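Tellbridge Garden Kneeler: my take after a whole season

I bought this thing last May for $41, mostly because my knees were yelling at me every time I weeded the carrots. And wow, what a difference! It's a bench one way up and a kneeler the other, and I can get up by myself again (no more grabbing the fence).

The side pockets are kind of flimsy, so I took them off. Assembly took me 20 minutes.
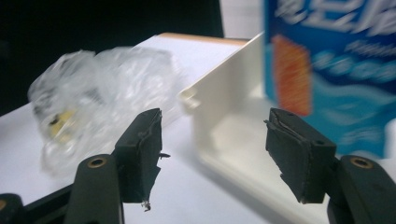
Foam is my one real gripe. Mine started crumbling at the corners by fall, and Tellbridge wants nearly half the price for a new pad. Any rubbery pad gets chewed up along the edges if you work it hard, but I'd hoped for 2 good years. Still buying another one for my sister!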